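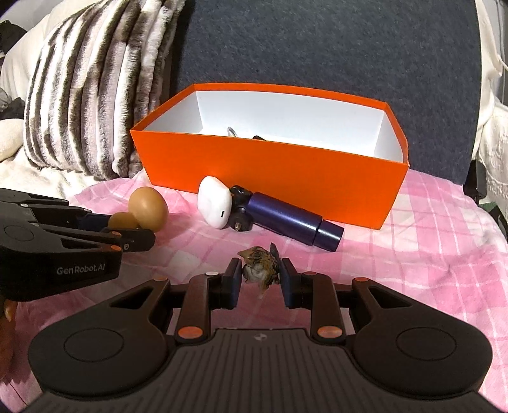

4. Posting to the Film and Discussion Rooms

The Turus archive sorts every post by room. A post without a room is held and does not appear on the public page.

4.1 Sign in and open New Entry.
4.2 Paste the petition, article or film link into the body field. The limit for the summary is 400 characters.
4.3 Select one or more rooms. Posts on detention or checkpoints go in Civil Rights - do not use General.

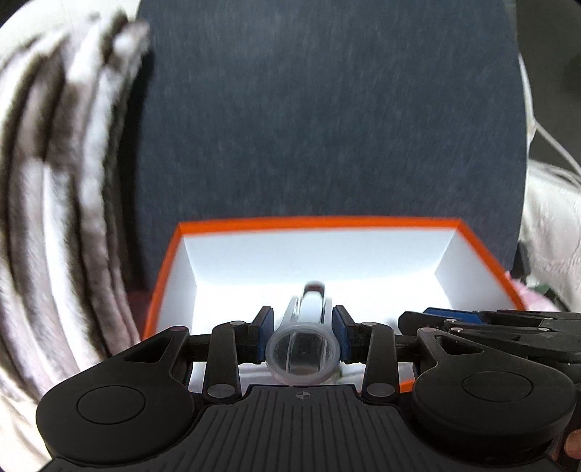 4.4 Press Submit. The entry joins the moderation queue, which is cleared each Tuesday.

Note: Film links are checked every 60 days. Dead links are hidden and the editor is notified.

Caution: Changing the room of a published entry resets its comments. Export them first (see section 7).

Requests for a new room go to Beryl Penrose through the contact form.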